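17 Jun 2021, two-arm bench

Long chat with Bernice this morning over the house rules for the alphabet block runs, and I want to get it down while it's still fresh (my handwriting on the whiteboard won't survive the weekend!). We agreed that the speed cap goes in the shared config — the one Bořivoj keeps — so that whoever starts a session gets the same limit. Hands stay off the table while the arms are live, even for a block that's just begging to be nudged. And before every run, both people at the bench say "clear" out loud. Raquel thought that last one was a bit much in May, and now she's the strictest of us all, bless her.

Still open: Radoslava would like a joint check every 500 runs. I'd be happier with a shorter interval, so we'll talk it over with her when she's back from Inska.

Blocks out, both arms over the table:

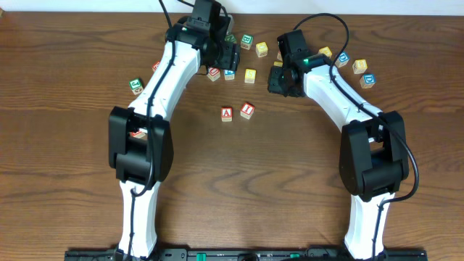
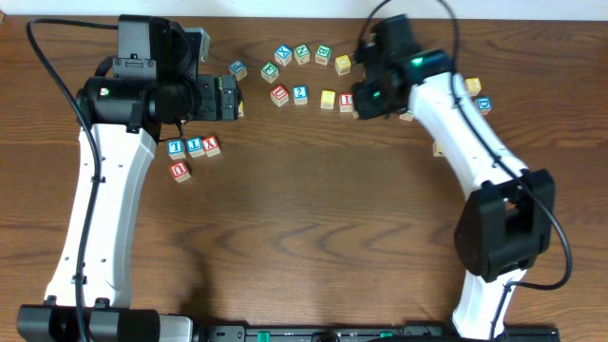
Who is allowed to clear a stop and restart the arms?

The person who started the session, after walking once around the bench and getting a spoken "clear" from their partner.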